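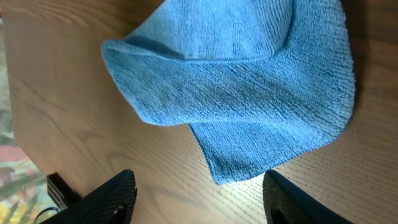

Before anything goes on a Nollotus table top, get your cloths sorted, and I mean the cloths for putting oil on, the cloths for taking oil off and the cloth for every day afterward. I have watched people spend a whole Tuesday evening assembling the base with great care and then wipe the top down with whatever was under the sink (usually something scratchy with a green side). Microfiber is what I use. A blue one with a good thick looped pile is perfect, and if it has a stitched hem, run your thumb along it first and feel for anything hard, because the hem is the part that likes to leave a line. It doesn't need to be folded like a hotel towel. Mine spends most of its life in a heap on the wood, and the wood has never complained.

Section 4: Finishing and looking after the top

By Solomiia Kobzar
Last updated: September

This section picks up where the base assembly left off. The top should be on, the four corner bolts should be finger tight plus a quarter turn, and the table should be standing in the room where it's going to live. If you're still wobbling, go back to Section 3 and do the feet again. I'll wait!

What you need

– Two microfiber cloths for the oil, one to put on and one to take off
– One more microfiber cloth for everyday use, kept away from the other two
– The tin of Prilberg oil that came in the hardware box
– The gray pad, also in the hardware box
– A bowl of lukewarm water and a drop of dish soap
– A metal bucket or an old pan with a lid, for the used oil cloths
– A lamp you can move

The lamp isn't in the official parts list and I keep asking for it to be added. Stand it at one end of the table, low down, with the main light off. Wood shines differently depending on where the light hits it, and under a ceiling light you'll swear you've covered everything. With a low lamp every dry patch shows up dull. Move the lamp to the other end and you'll find two more.

4.1 First wipe

1. Take the lamp, vases, mail and cat off the table.

2. Dip one corner of the everyday cloth in the soapy water and wring it out hard. It should feel cool and not leave drops.

3. Wipe along the grain from one short end to the other. If you aren't sure which way the grain runs, look for the fine pale lines. They'll curve a little in places and that's fine, you don't need to follow every bend.

4. Turn the cloth to a fresh side and go over it again with plain water.

5. Dry it straight away with the other end of the cloth, then leave the table alone for 20 minutes.

Note: The top ships with a very thin factory coat, enough to get it through the warehouse. You may see a bit of brown on the cloth after the first wipe. It happens mostly on the darker tops and it stops by the second wash.

Caution: No spray cleaners, no vinegar, no furniture polish from a can. The silicone in some polishes gets down into the grain and then the oil won't take, and the only cure I know is sanding, and I don't want you sanding a brand new table.

4.2 The gray pad

Most tops don't need this step. Run your palm over the surface with your eyes closed (really, close them, it helps). If it feels smooth, skip to 4.3. If it feels like a cheek that was shaved yesterday, carry on.

1. Hold the gray pad flat under your whole hand. Fingertips dig grooves.

2. Rub with the grain, long strokes, barely any pressure. Ten passes in any one place is plenty.

3. Do the edges last and go easy on the corners. The color comes off a corner faster than you'd believe.

4. Pick up the dust with a dry cloth. Lift it off and shake it outside, don't chase it around the table.

Yaroslav Yurchenko, who builds the tops over at Guswood, thinks I'm too timid with the pad and that people should give the whole thing a good scrub. He has been doing this a lot longer than me. He also isn't the one who answers the emails.

4.3 Oiling

Open a window. Prilberg oil doesn't smell bad, a bit like nuts and old paint, but it does hang around, and if you do this right before dinner then dinner will taste of it.

1. Shake the tin for a full minute. The good stuff sits on the bottom.

2. Pour a puddle the size of a jar lid onto your putting-on cloth. Pour onto the cloth and never onto the table, or you'll have a dark ring where the puddle sat.

3. Start at the far end and work toward yourself in strips, with the grain, overlapping a little each time.

4. Refill the cloth when it starts to drag. One top takes less than you think. If half the tin is gone you've been generous.

5. Do the edges, then reach under and do the first hand's width of the underside. I know, I know, you can't see it. It keeps the board from drinking more on one face than the other.

6. Wait 10 minutes. Set a timer. I've lost track more than once and ended up with a surface like flypaper.

7. Take the second cloth, the dry one, and wipe everything off. Everything! People hate this step because it feels like a waste. What the wood wanted it already has, and whatever is left on top will only go sticky.

8. Move the lamp and look again from the other end.

Note: Bunch the wiping cloth up loosely so you've got lots of folds to work with. When one fold is loaded with oil, roll to the next. Flat cloths fill up fast and then you're just pushing oil around in circles.

CAUTION – OILY CLOTHS CAN CATCH FIRE BY THEMSELVES. A cloth with drying oil in it warms up as it cures, and in a heap or a trash bag that warmth has nowhere to go. Put used oil cloths straight into the metal bucket, cover them with water and put the lid on. Keep the bucket outdoors, away from the house, until you can get rid of them the way your local waste service asks. Don't put them in the dryer, don't put them in the washing machine, and don't leave them crumpled on the table while you make coffee. My happy heap is for the everyday cloth only, the one that has never met oil.

4.4 Second coat

1. Leave the first coat for 12 hours. Overnight works nicely.

2. Touch the top with the back of your hand. It should feel dry and slightly silky. If it's tacky, give it until the evening.

3. Repeat 4.3 with fresh cloths and a smaller puddle, half a jar lid this time.

4. Stop at two coats. A third doesn't make it any tougher, just shinier in spots, mostly in the middle where everyone presses hardest.

You can put light things back on the table the next day. Wait a week before you set down anything heavy, rubber-footed or damp. Uliana Savchuk in our office put a potted fern on hers after two days and now has what she calls a permanent fern location.

4.5 Every day from now on

Dry cloth for crumbs and dust. Damp cloth for spills, then dry. That's about it. The looped pile picks up dust by itself, so you hardly need to lean on it, and a couple of lazy sweeps will do.

A few habits that help:

– Don't leave a wet cloth lying on the wood. Damp sitting in one place overnight raises the grain, and in the morning you get a rough patch in the exact shape of your cloth.
– Wash the everyday cloth on its own or with other microfiber. It steals lint off cotton towels like you wouldn't believe.
– Skip the fabric softener. It coats the fibers and then they smear.
– Line dry, or tumble on the lowest heat.
– Cut off any care tag before first use. They're stiffer than they look and they scratch.

Table looking thirsty? Put one drop of water on it. If the drop sits up round, you're good. If it spreads and darkens the wood, it's time for another coat, so do 4.3 once and stop. At my place the table wants oil twice a year. Garnet Dhillon has the same top by a south window and does his every other month, so go by the drop and ignore the calendar.

4.6 When it goes wrong

Sticky the next day. You left too much on. Put a little fresh oil on a cloth, rub the sticky area until it loosens, and wipe it all off with a dry one. That cloth goes in the bucket too.

White ring from a cup. Give it a day, it often fades on its own. If it doesn't, the gray pad, very lightly, then a dab of oil.

One part darker than the rest. First check that it isn't a shadow! I mean it, move the lamp. If it's still dark, that bit took more oil, and it'll even out over a few weeks of normal light.

Fuzz stuck in the finish. Old cloth, shedding at the edges. Let it dry fully, go over it with the pad and wipe again with a newer one.

Scratch you can see but can't feel. Oil it. Scratch you can feel – write to us before you do anything, and send the part number, which for the standard Yatsenko top is 3,513 (it's stamped on the underside without the comma). Hnat Levchenko handles the repair kits and he'll want to know which color you've got.

Section 5 covers the drawer, which you can fit any time after the second coat has dried. Keep the leftover oil upright with the lid pressed all the way down.

14 comments
Shared 37 times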